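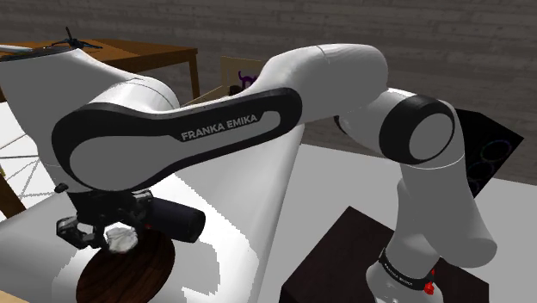
From: Maximiliano Urrutia
To: site-safety list
Subject: Re: Trench wall failure at the Stemus pump station job

I said in July I would report back once the state inspector's findings were in. We got our copy last week and I have read it twice.

The earlier message asked:

> Does anyone know what came of the cave-in at the Stemus pump station?
> We have a crew starting on a very similar dig next month, same kind of
> soil from what I can tell, and our trench boxes come from the same
> rental yard (Nilton). If there was something wrong with the box I would
> like to know before ours shows up. I heard the laborer was buried to
> the chest. Is he back at work?
>
> Also, was there a competent person on site? I have been told yes and no
> by two different people.

The box was fine. Nilton pulled it afterward and the inspector found no bent spreaders and no cracked welds. The trouble was that the trench ran past the end of it. The crew was laying 60 feet of pipe that day and had dug ahead of the box so the next joint could go in before lunch. The laborer stepped out of the protected section to clear mud from the bell end, and the east wall came down on him.

He was buried to the waist, not the chest. The fire department had him out in a little over two hours. He has a broken pelvis and some nerve damage in the left leg. He is home but has not been cleared for any kind of work, and his family has asked that his name not go around, so please don't post it even if you know it.

On the competent person: yes, Flamon had one named on the paperwork. He signed the daily inspection sheet at 6:40 a.m. and then went across town to their other job. It rained hard for part of the morning and the trench was not looked at again. The rule calls for another inspection after rain. That is one of the two citations. The other is for the spoil pile, which was sitting right at the lip when it should have been at least two feet back.

Flamon is contesting both. Their position is that the foreman was qualified to do the second inspection and did one by eye. There is nothing written down to show it.

A few people wrote me off list about the old water main. The report does mention it. Issa did the utility locate and marked the main where it was supposed to be, but the backfill around it was loose sand that didn't show up in the soil borings. The inspector treated the ground as Type C for that reason. Flamon had it down as Type B. If your dig crosses an older line, I would ask for the backfill history before you settle on a soil type.

I can send the findings as a scan to anyone who wants them. It is 354 pages with the attachments, and most of that is rental tickets and weather records. The part worth reading is the first dozen pages. Write to me directly, as the list server rejects anything that big.

Max Urrutia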